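Speaker notes, Eylül Tekin
Kostdale, January, session after the break

Start with the number. Sillinden say their folding cell stopped itself correctly in 117 trials. Ask who in the room has read the trial sheet. Wait.

The fault: at Kostdale one arm lost its grip signal and the other kept pulling. The Plurum controller logged "grasp held" for 3 seconds after the cloth was on the floor of the cell. No alarm. The supplier called it a nuisance fault. I don't like that phrase. If the log says held and the cloth is down, the log is wrong, and the stop logic reads the log.

Next two slides, black garment, keep talking over them.

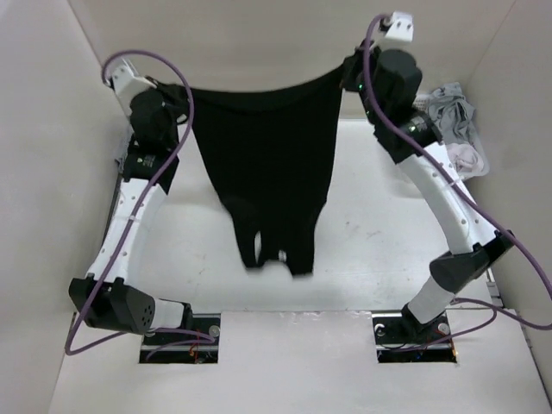
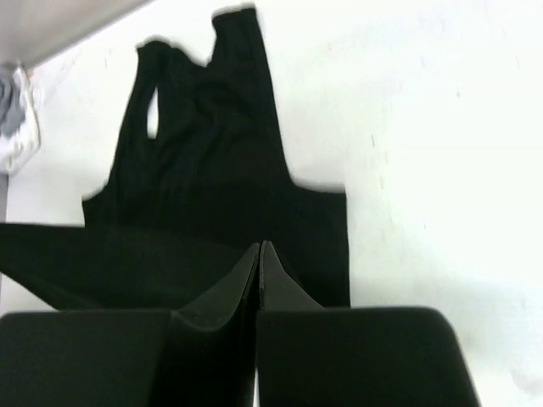 Soft cloth forgives a bad reading. People say so as if it were a safety case. Swap the garment for somebody's sleeve and see how you feel.

The fix, so called: a Ki patch that makes the arms wait for a second reading. Tested for 10 cycles. I asked for 3000 and was told that was excessive. (Pause here, don't grumble.)

What I'd want before signing: the raw grip force next to the logged state, for both arms, with the clock times. Still haven't had it.

If asked whether I'd stand next to the cell with the door open: no.

Questions. Skip the cost slide if we're past four.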